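The Lelcombe Road

The bus to Lelcombe left from behind the post office in Flullembridge, and she was early for it. She had one bag and a paper envelope with the letter from Amrani inside. Amrani was the firm that had bought the mill. The letter said her mother's house was part of the mill property and always had been, and that she had until 14th March to clear it.

She was the only passenger until the bridge. Then two boys got on with a dog and sat in the back, and the dog slept the whole way.

It was a forty-minute ride. She had made it every November when her mother was alive, and each time the road had seemed longer. Now it went fast. The quarry had filled up with water. The gas station was shut, with plywood over the windows, and someone had painted a phone number on the plywood and then painted over the last three digits.

The key was where it had always been, under the third brick. The front door stuck and she put her shoulder to it. Inside, the rooms smelled of soap and cold ashes. She opened the windows, found the fuse box, and turned on the lights one room at a time.

She had expected to cry and did not. She made a list. Kitchen, front room, stairs closet, both bedrooms, attic. She gave each one a day and gave the attic two.

The kitchen went as planned. The front room took longer because of the books. By the fourth day she was doing clothes, and she had a system by then, which was to decide on each thing before she had finished picking it up. 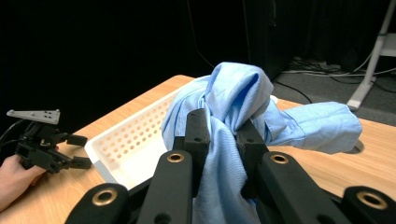
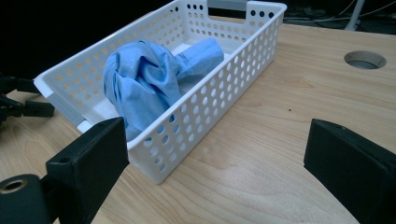 On the fifth morning the man from Amrani came. He was younger than she expected, and he wiped his feet for a long time. He had a plan of the property on a tablet, drawn up in a program called Plotivix, and he wanted her to see that the line ran along the far side of the garden wall. She looked at it and said she could see that. She had been sorting on the table while the kettle heated, and she went back to it while he talked. She took up a light blue shirt, cotton, all bunched together, and shook it out and laid it flat with the sleeves straight. It had been her father's. He had worn it to the mill office the day he signed for the house, and her mother had told that story so many times that she could see the pen.

"Signed for it with who?" the man said.

She had not known she was talking out loud.

"With the mill," she said. "He bought it from them. He paid it off over fourteen years."

"There's no record of a sale."

"There wouldn't be, on that." She nodded at the tablet.

He was quiet for a minute. Then he asked, politely enough, whether there was any paper. She said there was an attic. He looked up at the ceiling as if he might be able to see through it, and said he would come back at the end of the week.

She did the attic that afternoon instead of the bedroom. There were eight boxes along the chimney side and a trunk with no lid. The first boxes were Christmas things and school reports. The next was shoes. She sat on the floorboards with a flashlight and went through all of it, slowly now, reading both sides of everything. A receipt for a stove. A letter about a tooth. Her own handwriting on a birthday card, very large.

It got dark and she went down and ate some bread standing up. Then she went back.

The receipts were in the trunk, under a blanket, tied in bundles with kitchen string. One bundle for each year. The mill's stamp was on every slip, and on the last one somebody had written "paid in full" and put their initials next to it. She could not make out the initials. She counted the bundles, and then she counted them again - fourteen both times.

She carried them down to the kitchen and put them on the table. The shirt was still there, folded now. She thought about calling the number on the letter, but it was past eleven and no one would answer. So she got the list out of her coat pocket, crossed off the attic, and went to make up the bed in the back room with the good sheets.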